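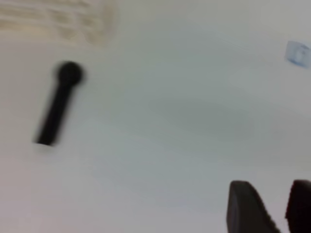 4.2 The tabletop kit in day-to-day use

When we first set out to review the Polus kit, which Votel sells to small teaching and research labs, we had in mind a rather dry comparison of data sheets, and it took only a few mornings at the bench to talk us out of that. A data sheet will give you the reach and the payload of an arm, but it has little to say about what the wrist camera will give you to work with once the arm is moving. With a view like the one from our bench, where the black, ball-ended piece on the left has gone soft along its outline and the small light-blue cube sits close to the right border, a reader can judge quite quickly what sort of material the kit hands to whatever software comes after it. The open fingers are still fairly readable in the lower corner, being so close to the lens, while the things farther off lose more of their outline. We came to think of this as the ordinary condition of wrist footage, and we have tried to judge the kit on how well it copes with it.

Over the review period we recorded 716 episodes with the kit, all of them on the same white work surface and all with small lab-style items of the kind a customer might have in a drawer. Of these, 251 were set aside for the comparison with the McIntyre arms described in Section 3, and the rest were used for the findings given in this section. The Plosix recording software, which comes bundled with the kit, split the episodes into 3,321 short clips with very little help from us, and we were glad of it, having cut far too many recordings by hand in earlier work.

Plain white surfaces turned out to be a mixed blessing. They are kind to dark objects, which stand out well even when blurred, and they are a good deal less kind to pale and clear ones. Shadows are the other trouble. A soft gray patch on the table can be broad enough to upset a simple threshold, and we spent more time than we would like to admit tuning the exposure settings before we gave up and let the software handle them clip by clip. The second view, from the fixed camera, was a great help with all of this and we would urge any buyer to set it up on the first day, even though the manual leaves it to an appendix.

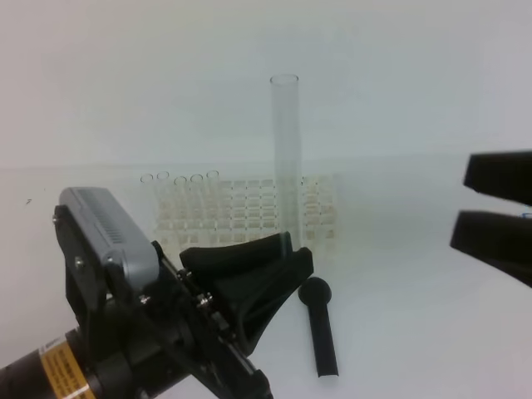
Figure 4. Fixed-camera view of the workspace, with a gripper reaching in from the left, a second at the right edge, and the clear glass cylinder beside the test tube rack.

Glassware was by some distance the hardest thing we asked of the kit. The walls of the tall cylinder in Figure 4 very nearly melt into the pale wall behind it, and the small tubes in the rack show little more than their rims. The fixed view has its own weak spot as well, in that a wide finger can hide whatever stands behind it, as happens with the foot of the cylinder in the figure. We found it worthwhile to move the camera a little higher for later sessions, and we pass that along to anyone working with upright glass.

On the mechanical side we have mostly friendly things to say. The linkage held its adjustment well, and the bolts were easy to reach with the tools that Votel puts in the box. We do wish the fingers were simpler to change. The quick-start guide suggests inspecting the finger mounts after up to 500 grasps, and we would advise doing it more often than that during the first weeks, while everyone is still learning how hard to squeeze.

Setting up a second arm was pleasant enough once the first was running. Plosix copies most settings across, although the calibration has to be done again from the beginning, and it is best to leave a whole afternoon for it. Grasp results for each type of object, clear glass included, are given in Section 4.3.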